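Plendel: célula bimanual para cristalería, versión de taller

Autoría: taller compartido Umholm
Última revisión: 2023-04-12
Idioma de la documentación: español

Resumen

Plendel es una célula pequeña con dos brazos montados sobre un mismo raíl, pensada para grabar episodios teleoperados de manipulación a dos manos. El repositorio contiene los datos, los archivos de calibración y las notas de montaje. Todo se construyó en el taller de Umholm en ratos libres, entre otros proyectos, y en algunos puntos se nota.

La tarea de esta entrega se llama soporte_copas. El operador trabaja con copas transparentes y un soporte decorativo de alambre plateado con volutas. Elegimos objetos transparentes porque nuestras políticas anteriores, entrenadas con bloques opacos, fallaban en cuanto se les ponía un vaso delante.

Montaje

Los dos brazos van atornillados con placas negras a un raíl metálico ranurado, en el borde delantero de la mesa. La superficie es un tablero verde azulado oscuro. Alrededor hay perfiles de aluminio y paredes pintadas de azul claro con nubes y estrellas. Las placas electrónicas quedan por debajo del raíl, una a cada lado; conviene revisar sus conectores antes de cada sesión, ya que un tirón del cable basta para perder la comunicación con un brazo.

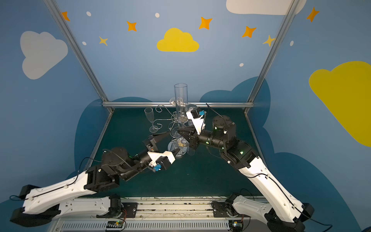
Contenido

episodios/ : 508 episodios, un archivo por episodio, con posiciones articulares, apertura de pinzas y marcas de tiempo.
video/ : los flujos de las cámaras de muñeca y de la cámara fija, sincronizados con lo anterior.
calib/ : calibración de cámaras y ceros articulares. Hay que usar la carpeta de la misma versión que los episodios.
katent/ : scripts de conversión y reproducción.
notas/ : cuaderno de montaje, sin corregir.

Los episodios están repartidos en 7 sesiones. La sesión 4 se grabó tras recalibrar el brazo derecho y tiene su propio archivo de ceros.

Uso

1. Clonar el repositorio e instalar las dependencias de requisitos.txt.
2. Ejecutar katent/verificar.py sobre la carpeta descargada. Comprueba las sumas y avisa si falta algún flujo de vídeo.
3. Convertir con katent/exportar.py. El parámetro --ventana fija la longitud máxima en pasos; por defecto son 1248.
4. Para reproducir un episodio en los brazos, retirar antes la cristalería y arrancar con --lento.

El servidor de control se llama Matsuda por motivos históricos y aparece con ese nombre en los registros. Si el registro muestra «matsuda: sin latido», reiniciar el servidor antes de tocar los brazos.

Notas sobre la tarea

Las dos pinzas trabajan muy cerca una de otra, junto a las copas y el alambre. En esa zona el control limita la velocidad, pero no hay detección de colisiones entre pinzas: depende del operador. Las cámaras montadas junto a las pinzas llevan un conector azul y un bucle de cable negro que debe quedar con holgura suficiente para girar la muñeca.
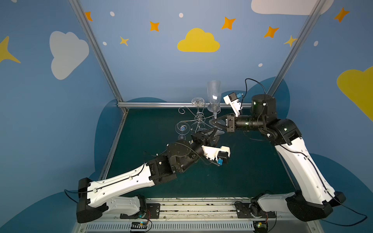

Con vidrio o plástico transparente, la profundidad estimada no es fiable. No la publicamos. Los reflejos cambian bastante de una vista a otra y las bases redondas se confunden con el tablero, por lo que las máscaras automáticas que probamos salían incompletas. Quien necesite segmentación tendrá que anotarla a mano.

Limitaciones conocidas

Un solo fondo y un solo tablero. No esperamos que un modelo entrenado únicamente con estos datos funcione en otra mesa.
Las etiquetas de éxito se pusieron a mano al cerrar cada episodio y no se han revisado.
La posición inicial de los objetos no se registró.

Pendiente

Publicar en junio la segunda tarea, con el mismo raíl y otro tablero.
Pasar el cuaderno de montaje a limpio.
Añadir a verificar.py la comprobación de ceros articulares.

Los errores se comunican en el gestor de incidencias, indicando la sesión y el número de episodio.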